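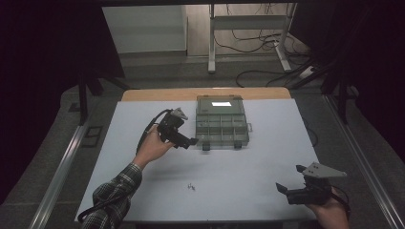 vpaquette
Small fasteners are the part of my bench I have never sorted out properly. Everything M3 and under used to live in jam jars. I have now moved to a translucent gray compartment box with a hinged lid, the near half split into two rows of four, latches on the near edge. The screws on the white tabletop below it are the size I am asking about. How do you divide a box like this, by thread or by length? I have one box and more than eight kinds of screw in regular use.

Posted Mar 13, 2020

g_ibarra
Thread first, then length. A mixed length is obvious by eye. A mixed thread is not, and you find out when an M2.5 goes two turns into an M2 insert and stops. If you run short of compartments, combine adjacent lengths within one thread.

normand.s
Disagree. I sorted by thread for years and spent most of my time digging for the 6 mm among the 8 mm. I sort by job now. One compartment per assembly, counted out beforehand, and the box goes back to bulk stock when the job is finished.

g_ibarra
That works if you build the same thing repeatedly. For repair work the job is unknown until the cover is off.

normand.s
For repair work I use the compartments in order of removal. First screws out go in the far left, and so on along the row. Reassembly is the reverse. No labels needed.

kfraser62
Check the dividers before committing to either system. On my Stolden box the dividers stop short of the lid. Stored flat it is fine. Carried by the handle, anything under M2 migrates to the next compartment. I cut a sheet of 2 mm closed-cell foam to fit inside the lid and have had no migration since August.

vpaquette
Mine stays flat on a shelf, but I will measure the gap. Does the foam affect the latches?

kfraser62
Slightly stiffer to close. At 3 mm they would not close at all.

a.negash
Two points on the surface. A bare white top is good for seeing dark screws and bad for keeping them in place. I put a silicone mat down, light gray, with a raised edge. Also, stainless will not stay on a magnetic dish, so do not count on one for everything.

On the sorting question I am with Gumaro. I keep 200 of each common size in bulk bags and only 12 or so at a time in the box. A small working quantity means that if the box tips, sorting it again is a short job.

normand.s
Refilling in twelves sounds like more handling than it saves.

a.negash
I refill when a compartment is down to three or four. It takes a minute. Tipping a full box took me an evening.

g_ibarra
Vernon, for labels, print them on clear tape and put them on the underside of the box, reading up through the plastic. Lid labels are useless once the lid is open. The Merkik tape holds. The Predance tape lifted at the corners on mine after I wiped the box with alcohol.

vpaquette
The plastic is tinted, so I am not certain small print will read through it with screws on top. I may put the labels on the divider walls instead.

Plan for now: M2 in the far row, M2.5 in the near row, shortest on the left. M3 goes into a second box. Normand, I will try the removal-order method on the next teardown — it needs a separate empty box, so that makes three.

normand.s
An egg carton does the same job.

kfraser62
Until you close it and the lid flexes. Get the third box.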